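August, and too warm upstairs to sleep, so I am at the kitchen table with the back door open and the old farming books spread out in front of me. I had meant to write this up properly for the history society newsletter, but it will go in the diary first, as most things do, and then we'll see what is left over once I've got the rambling out of my system.

I have been reading the Reverend Mr Janssen again. I do wish more people knew him. He had the living at Gumercombe for the whole of his working life and seems to have spent a good half of it writing about turnips, drains and the proper wages of ploughmen, and the other half apologising to his bishop for it. Hildegard Fröhlich lent me her copy of his Letters to a Young Farmer years ago (I really must give it back) and I have never got to the end of it without wanting to start again. He is so cross about wet fields! There are pages and pages on one particular meadow below the church which would not drain whatever he did to it, and you feel by the finish that you could walk down there and find the bad corner with your own boots.

What set me off this week was a parcel from Juwita Nair at the county record office, who has been kindness itself. She had copied for me the whole run of his letters to the Rorkthorpe estate, and they are quite different from the printed book. In print he is terribly dignified, everything is Providence and the public good. In the letters he wants to borrow a cart. He wants to know why his seed barley has not come. He asks three times for the return of a ladder. And then in between all that there is a long, careful account of the cottages on the Rorkthorpe side, who lived in them, how many rooms, whether they had a garden and what was grown in it, and it is some of the best writing he ever did. I sat and read it straight through and let the potatoes boil dry.

He went over there on foot, ten miles each way, and he must have done it often, for he knows the children's names and which chimney smokes. One widow had a strip of ground so narrow he could step across it, and she had fed five from it through a bad winter with beans and cabbages and a pig she shared with next door. He sent the agent a drawing of her strip with every row marked. I should dearly love to know whether the agent so much as looked at it.

Waqas Bangash came round after tea and we had a good long argument about the rents. He has been through the estate ledgers with more patience than I shall ever have, and he says the tithe business makes Janssen look less saintly than I would like. In the year of the enclosure the parish comes out at 2,249 acres, and Janssen did rather well from the share that was set against his tithes, thank you very much. I said he spent it on the allotments. Waqas said he spent some of it on the allotments. We left it there and had the last of the plum cake. He is probably right, and I shall have to put it in, but I don't want to lead with it.

The allotments themselves I do feel surer about. There were 29 plots to begin with, let to labouring families at a fair rent and with only two rules, that they be dug by spade and that there be no work on them on a Sunday. Sieglinde Görtz, whose grandmother-in-law had one of the last of them, remembers being told that the soil was still black and lovely long after everything round it had gone thin. I wrote that down on the back of her seed list before I could forget it.

Still to do: ask Juwita about the missing letters from his last few years, find out who printed the second edition, and write to Joscha Steinbach about the portrait, which he thinks may be of the brother - I hope not, as I have grown very fond of that face. Also the ladder. I have now read everything twice and I cannot find that he ever got it back.

Moths all round the lamp. Bed.
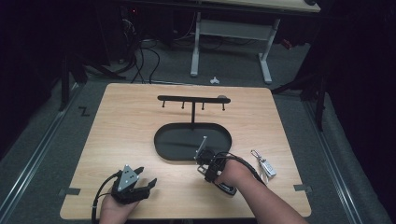 What were the rules for holding one of Mr Janssen's allotments at Gumercombe?

There were two: the plot had to be dug by spade, and no work was to be done on it on a Sunday. The plots were let to labouring families at a fair rent.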